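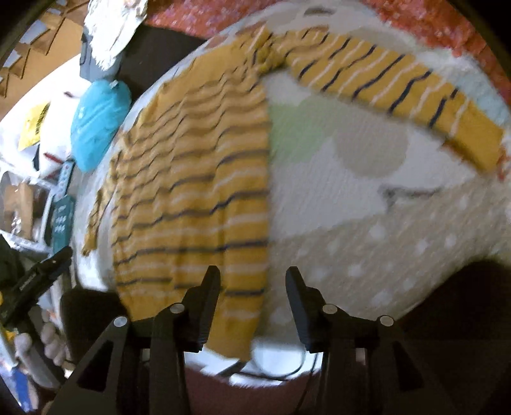
How many hand-held grippers should a site order for its first collection period?

Six per site, made up of four in daily use and two held as spares. A site that orders only four will lose recording days whenever a finger linkage needs to be replaced, and the cost of an idle operator over two days exceeds the cost of a spare unit.

Wundura Household Handling Set
Equipment planning and budget notes

Purpose of this file

This README accompanies the garment portion of the Wundura set. It is intended for departments and partner sites that are preparing a purchase request and need to know what equipment the work requires, what it costs to keep in service, and in what order it should be bought. File formats and loading instructions are covered in the separate technical notes.

Scope of the garment portion

The garment portion contains 692 recorded sessions from homes in Wadville and Vuvville. Tasks include spreading, straightening, folding and stacking knitwear, shirts and towels on beds and other soft surfaces. All sessions were recorded with a hand-held gripper carrying its own camera. No robot arm was used at either location, and none should be included in a budget for this type of work.

Equipment for one site

Hand-held grippers with camera: 6
Spare finger pairs: 20
Memory cards: 20
Battery packs: 12
Charging stations: 2
Hard-shell carrying cases: 3
Laptop for daily transfer and review: 1
External drives for backup: 2

The grippers and cases are supplied by El Sherbiny as a single order. Cards, batteries and drives may be bought locally, provided they meet the minimum ratings in the technical notes. Mixed card types within one site are not supported.

Cost planning

Prices are reviewed every September, and requests should use the current sheet. For planning purposes, sites should divide the budget into three lines: initial purchase, consumables, and repair. The repair line should be no less than 20 percent of the initial purchase. Wadville set aside half that amount in its first period and had to request additional funds before the work was complete.

Finger pairs are the main consumable. They should be replaced after 200 hours of use or when the tips no longer close evenly, whichever comes first. Knitwear is demanding in this respect – a worn tip tends to catch on loops and pull the fabric, and the session must then be discarded.

Pivot screws should be checked every Monday and tightened as needed. A screwdriver of the correct size is supplied with each case. Replacements are ordered by the packet and should be charged to consumables.

Order of purchase

Grippers have the longest lead time and should be ordered first. The laptop and drives should be in place before the grippers arrive so that each unit can be tested on the day of delivery. Battery packs should be bought last, as they lose capacity in storage.

Sites with limited funds may begin with three grippers and one charging station. In that case the number of operators should be held to two, and the schedule extended to match. Reducing the number of spare finger pairs is not recommended.

Items not covered

The equipment budget does not include operator wages, travel between homes, payments to households, or insurance. Garments are those already in the home and are not purchased. Storage on the central server is provided to partner sites without charge for the length of the agreement – sites that wish to keep a full local copy must buy additional drives.

Known limitations

Sessions were recorded in occupied homes, and lighting and background vary considerably. The Vuvville sessions contain a larger share of towels than those from Wadville. Hours of use were logged by hand at both sites during the first period, so the replacement interval given for finger pairs should be treated as a planning figure. It will be revised once automatic logging has been in place for a full period.

Requests for the current price sheet should state the site name, the number of operators and the intended start month.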